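Retour de Ferkstead : une matinée chez les roboticiens, et une panne

J'étais arrivé trop tôt, comme toujours quand je prends le premier car, et j'ai donc eu le temps de boire deux cafés dans le hall de Ferkstead avant que notre petit groupe soit au complet. Nous étions 19, des retraités, deux lycéennes avec leur professeur, un couple venu de Ruswood qui avait fait 60 kilomètres pour l'occasion. Preben Thoroddsen est venu nous chercher en chaussettes (on se déchausse à l'entrée de la salle, à cause du parquet) et nous a souhaité la bienvenue dans un français chantant que j'ai trouvé délicieux.

La visite commence par l'atelier, où l'on ouvre et referme des mains articulées à longueur de journée, puis on passe dans la salle d'essai, aménagée un peu comme un appartement. C'est là que travaille Sebastian, le grand humanoïde de la maison. L'exercice du moment consiste à ranger et à ressortir des fruits du réfrigérateur, ce qui a fait sourire tout le monde, moi le premier, jusqu'à ce qu'on nous explique ce que cela demande d'équilibre et de précision, le bras levé, avec une porte ouverte tout près.

Preben nous avait demandé de rester derrière la ligne collée au sol, et je dois dire que nous avions tendance à la grignoter, surtout les lycéennes ! 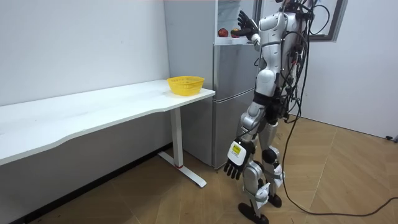
La panne est survenue un peu avant onze heures. Le bras droit s'est arrêté en l'air et n'a plus voulu redescendre. Pas de bruit, pas de secousse, rien de spectaculaire, et c'est justement ce qui m'a mis mal à l'aise, car on ne savait pas si la machine réfléchissait ou si elle était en défaut. L'écran de l'opérateur, lui, le savait : le capteur de l'épaule ne répondait plus. Preben a appuyé sur l'arrêt d'urgence, nous a fait reculer jusqu'au mur du fond — gentiment, mais sans discussion — et a attendu 5 minutes pleines avant de laisser quelqu'un approcher.

J'ai posé la question que tout le monde avait en tête : pourquoi attendre, puisque tout est coupé ? Il m'a répondu qu'un bras resté en hauteur peut retomber d'un coup quand le frein lâche, et qu'ils l'avaient appris à Waton, leur ancien local, où une étagère y avait laissé sa peau. Depuis, deux personnes soutiennent le bras avant toute intervention, et l'incident est noté dans un cahier. Il nous l'a montré, ce cahier, avec plus de 300 lignes, certaines franchement drôles, d'autres beaucoup moins.

Le coupable était un connecteur desserré dans l'épaule. On l'a remplacé devant nous, puis il a fallu refaire tout l'étalonnage, si bien que la démonstration prévue ensuite a sauté. Je n'ai entendu personne s'en plaindre. Le monsieur de Ruswood, ancien électricien, a même eu droit à la vieille pièce, qu'il a rangée dans son mouchoir.

Pour ceux que cela tente, les visites reprennent en juillet, sur inscription à l'accueil. Prévoyez des chaussettes épaisses, et demandez à voir le cahier.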